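Visits > Workplaces > Onlow refurb shop

I've wanted a nosy around Onlow for ages, and on Thu 6 May they finally opened the doors to 18 of us. They take in old office desktops, strip them, test the parts and build them back up for resale. I went in expecting a dusty shed. It's dusty, yes, but they had good coffee on and a plate of lamingtons, so no complaints from me!

Gopinath Poojary took our group through. He started on the benches doing everything by hand, and now he looks after the two robot cells they brought in last August. The robots do the fiddly bit - picking up processors and getting them over to the open case - and the people do the cables, the cleaning and anything a bit odd. He reckons his thumbs have never been happier. A busy day used to mean 59 machines across the benches, and he'd go home and not want to open a jar.
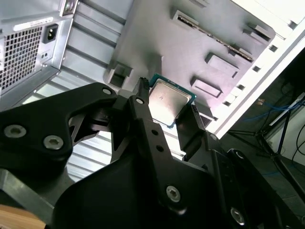
I asked him straight out whether anyone lost their job over it. He said no, but jobs did shift. Two of the bench crew moved to testing, which pays better, and one bloke went over to Harasym because he missed building a whole computer start to finish. I can understand that. A woman on the test bench told me she likes the new work but finds it quieter, as you don't chat the same way when you're keeping an eye on a screen. They've moved morning tea so both ends of the shop stop together, and she said that's helped.

Parking is terrible, by the way. Leave the car on the Ovgate side and walk through.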